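Foam shape sorters, a short thread. Notes from re-cutting a set for the Zitent toy library.

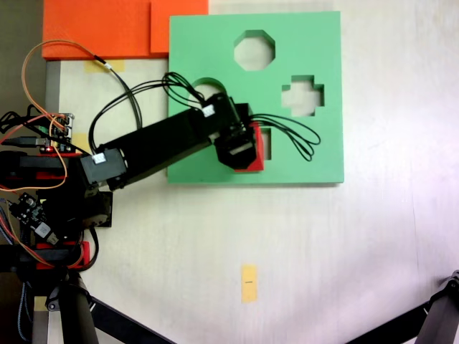 Green board, red cube, square hole. Orange foam to the left.

1/ Foam was the right call for a table sorter. A hard board clatters every time a block misses. Foam is quiet and it won't mark a white tabletop.

2/ The drawback is friction. Foam grips the block on all sides, so the clearance has to be bigger than you'd give a timber board. I add 2 mm overall on the square and 4 mm on the plus.

3/ The plus is the hard one. Its inside corners stick out into the opening and they're the first part to tear. A tiny radius at each corner helps. Cut them dead sharp and they split by March.

4/ Octagon and circle get confused constantly. An octagonal block will go through a generous round hole if you lean on it. Size the circle to the octagon's flats and it stops at the corners.

5/ Holes go right through, so the table is the floor of the sorter. Bright green over white gives a clear edge to aim at. I tried the same pattern on a grey mat and the holes were harder to pick out.

6/ Colour of block doesn't need to match colour of board. Red on green is easy for most people to see, but not for everyone. Check with the family before lending it out.

7/ Cleaning: damp cloth, mild soap, dry flat. Stand a board on its edge in the cupboard and it takes a curve.

8/ Catalogue number for the square board is 407. Cutting template is in the Plulton folder, second tab.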